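Teaching by Demonstration: Frequently Asked Questions

Applies to Jurari stations running the Onu recorder
Last revised Sat 28 December

Who should read this page?

Operators who record demonstrations, by hand guiding or by remote control, and the people who review them afterward. Installation and network setup are covered in the station manual.

What is the difference between hand guiding and remote control?

In hand guiding, you hold the arm at the wrist and move it through the task while the motors only cancel its weight. In remote control, you stay at the operator desk and the arm follows a handheld controller. Both methods store joint positions, gripper commands and camera video on the same clock. The files have the same format, but the method is written in the header and the two should not be mixed in one batch.

Which method should I use?

Use remote control for any task where the camera view matters. In hand guiding, the operator's arms and shoulders end up in the video, and the trained policy will not have them there at run time. Hand guiding remains useful for teaching waypoints, for checking reach, and for short contact motions such as seating a plug.

How is a tabletop pick task laid out?

Place the target where the arm can reach it from above with the elbow clear of the body housing. Other items stay on the table as distractors and should not be touched during the episode. In the Prundden snack set the target is the green bag, with an orange and a chocolate bar left on the table beside it.

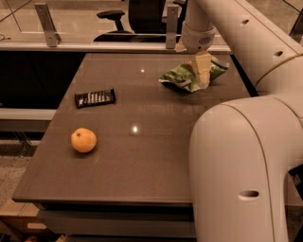

Change the layout between episodes. A shift of a hand's width and a new angle is enough. If every episode starts from the same layout, the policy learns the position and ignores the object.

How many demonstrations do I need?

It depends on the object. For a rigid box in a fixed orientation, 56 accepted episodes is our working minimum. The Prundden snack set holds 737 accepted episodes, most of them spent on soft packaging. Adding episodes of poor quality does not make up for a small set.

Why do soft packages take more episodes?

A bag has no fixed shape. Each contact changes where the folds are, and the next grasp has to start from the new shape. Reset the bag by hand after every episode, and vary how it is crumpled -- do not smooth it flat each time.

What is the right way to grasp a bag by remote control?

1. Bring the gripper over the bag with the fingers open. Stop and let the arm settle.

2. Turn the wrist so that the fingers will close across a fold. A flat area of film tends to slide out from between the fingertips.

3. Lower straight down at slow speed. Do not correct sideways once the fingertips are in contact with the packaging; go back up and start the descent again.

4. Close on the middle of the bag and hold for one second before lifting. The hold gives the recorder a clean boundary between the grasp phase and the lift phase. 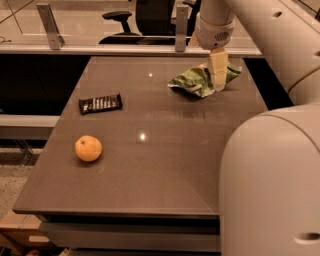 5. Lift slowly, move to the place position, and lower the bag until it rests on the surface before opening the fingers. Dropping it from a height is marked as a failure in review.

Should I delete an episode if the first grasp misses?

No. Keep it, provided that you recover and finish the task. Set the "retry" flag when you save. Episodes with a collision, a protective stop or a hand in the workspace must be rejected.

The arm lags behind my controller. Is the recording still usable?

A small delay is normal. Onu logs the commanded and measured positions separately, and training uses the measured ones. If the delay is large enough that you overshoot and correct, stop and check the link. Overshoot is recorded as part of the demonstration and will be reproduced.

Do reflections on the tabletop matter?

Usually not, as long as they also occur where the policy will run. Leave the room lights as they are during a session. A change in lighting partway through should be entered in the session notes.

What is the maximum episode length?

4000 frames. The recorder closes the file at that point and marks it incomplete. A single pick and place should come nowhere near the limit; if it does, split the task.

Can I edit an episode afterward?

You can trim the start and the end in the Flokosex viewer. Cuts in the middle are not supported. Files trimmed with releases from before May need to be indexed again before they will load.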